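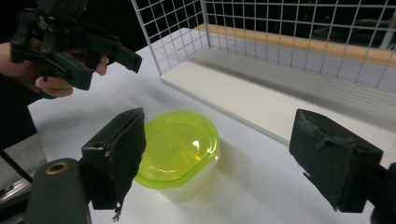

Soft materials fail at edges first. Same thing all term — glue line lets go, corner lifts, then a rip starts from the free end and travels in. The middle of a pad can look fine for a long time after the border has gone. See the dark padding at lower left, foam or rubber, torn and frayed along its bottom edge with a few strands hanging off it. Loose strands are worth noting in your log, write down where they are before you touch anything. Don't trim them until you've done the notes.

Search this site Enter keywords Go

Ukbridge Evening Program
Materials for Repair, Week 7
Foams, rubbers, felts — how they age and what to do about it

Read before class: handout from week 5 (adhesives). We will not go over it again.

Open cell vs closed cell
Open cell: the pockets connect, air and water go through. Cushions, sponges, old headphone pads. Squashes easy, soaks things up, crumbles when old.
Closed cell: pockets sealed. Camping mats, gaskets. Firmer, sheds water, tends to tear in a line and not crumble.
Quick check is a drop of water on a scrap. Soaks in = open. Only on a scrap please, never on the piece itself.

What ages them
Light. Heat. Oxygen. Skin oil. Cleaning products (big one, people forget). Being squashed and left that way. The last is called compression set — foam stays flat after the load comes off. No fix for it, replace.
Polyurethane foams go sticky or go to powder, depends on type and on the storage. Natural rubber hardens and cracks, worse if it's stretched. Felt doesn't do either, but moths.

Kinds of damage, use these words in your logs so we all mean the same thing:
Fraying — edge comes apart in threads or strands
Tear — a split with two sides you could put back together
Loss — a bit is missing
Set — flattened
Bloom — pale film on rubber, wipes off, comes back
"Worn out" is not a description. I will hand it back.

Patch or replace
Patch if the tear is short, the rest still springs back, and the glue will hold to it. Otherwise replace the whole pad. A new patch next to old foam is stiffer or softer than its neighbor and the join takes all the strain, so you get a fresh tear right beside your nice repair. The Abugri chair seat from February is the one to look at, it's on the back shelf. Patched 2 times. Should of been replaced the first time.

Getting the old stuff off
Plastic scraper first. Then fingers, gloves on if it's sticky. Solvent last and test a hidden spot. Keep a sample of the old pad in a labeled bag, thickness written on it. Measure at a part that isnt squashed.

Supplies: Stometti sheet is fine for practice. Brarkar felt if you're doing the drawer liners. Bring a sharp blade, a dull one makes a ragged edge and then see top of page.

Homework, due 09/07/2025
One page log on any padded object you own. Edges first, then the middle. Sketch is ok. Glue swatches go in the tray by the sink with your name on the back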